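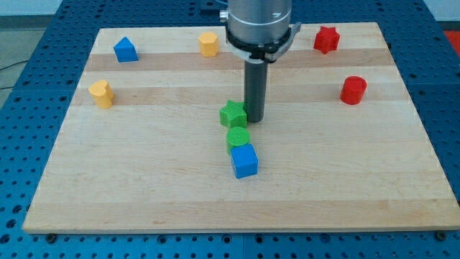 Seit ich im Januar den Tischarm von Tomar bestellt habe, fragt mich meine Schwester bei jedem Telefonat, ob er denn nun endlich die Küche aufräumt. Nein, tut er nicht, aber lassen Sie mich ein bisschen ausholen! Aufräumen heißt ja zunächst einmal, Dinge von A nach B zu schieben, ohne dass C dabei umfällt, und das klingt leichter, als es ist. Wenn der grüne Stern, der grüne Zylinder und der blaue Würfel so eng hintereinanderstehen und der Arm bloß einen einzelnen grauen Stab hat, um sich dazwischenzumogeln, dann ist das im Kleinen genau die Lage auf meiner Anrichte nach dem Sonntagsbraten (Pfeffermühle, Salzfass, Eierbecher, Sie kennen das).

Drucken | Als E-Mail versenden

Nun zum Gerät selbst. 3400 Euro sind viel Geld für einen Haushalt, da muss man nicht drum herumreden. Der Aufbau hat mich einen ganzen Nachmittag gekostet, wobei ich zugeben muss, dass ich zwischendurch Kaffee getrunken und die Anleitung zweimal verlegt habe. Die Software von Drendetti ist freundlich gemacht, auf Deutsch, mit großen Knöpfen, und einzelne Bauklötze schiebt der Arm wirklich hübsch und geduldig über das Brett. Ich habe ihm öfter dabei zugesehen, als ich meiner Familie erzählt habe!

Schwierig wird es, sobald sich zwei Dinge berühren. Dann wandert gern der Nachbar mit, und man rückt am Ende doch von Hand nach. Shivam Sisodia, der bei Hener in der Werkstatt Schrauben und Hülsen vorsortiert, kennt das von seiner Anlage auch: Liegt alles schön einzeln, läuft es den ganzen Vormittag, liegt es im Haufen, steht er daneben. Meine Teelöffel liegen immer im Haufen.

Für Bastler und geduldige Menschen also gerne, für die Werkbank mit immer gleichen Teilen vielleicht auch. Wer Hilfe beim Abwasch sucht, spart lieber noch ein paar Jahre. Von mir gibt es 2 von 5 Sternen für den Haushalt und einen dicken Extrapunkt für die Freude, die ich damit habe.

Drucken | Als E-Mail versenden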